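Ordnung an den Arbeitstischen: Kleinteile künftig in Fächerboxen

Die Werkstattleitung am Standort Velcombe hat die Aufbewahrung von Kleinmaterial neu geregelt. Verbrauchsmaterial und kleines Zubehör werden nicht mehr lose auf den Tischen abgelegt, sondern in flachen Kunststoffboxen mit Klappdeckel und Trennsteg. Die Regelung gilt ab März für alle Bereiche des Hauses, einschließlich der Außenstelle Bastos.

Die Tischflächen sind nach Abschluss der Arbeiten freizuräumen und feucht abzuwischen. Flecken und Schleifspuren, die sich mit dem üblichen Reinigungsmittel nicht entfernen lassen, sind der Haustechnik unter der Durchwahl 3447 zu melden.
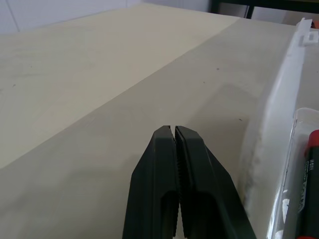

Ein Austausch der Tischplatten ist in diesem Jahr nicht vorgesehen. Umso mehr wird darum gebeten, keine scharfkantigen Gegenstände über die Flächen zu ziehen und bei Schneidearbeiten stets eine Unterlage zu verwenden.

Je Arbeitsplatz werden zwei Boxen ausgegeben. Häufig benötigtes Material gehört in das linke Fach, Reserveteile gehören in das rechte. Der Trennsteg verbleibt in der Box.

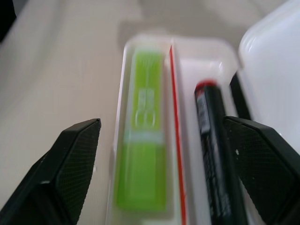

Geöffnete Box mit hellgrünem Inhalt im linken Fach und rotem Trennsteg

Die Ausgabe der Boxen erfolgt im Materiallager Flatmont, täglich ab 10 Uhr. Bereichen mit erhöhtem Bedarf können auf schriftlichen Antrag bis zu vier Boxen je Arbeitsplatz überlassen werden. Beschädigte Deckel werden dort ebenfalls ersetzt.

Ansprechpartner für Rückfragen zur Ausstattung ist Aravind Murthy, Materialwirtschaft.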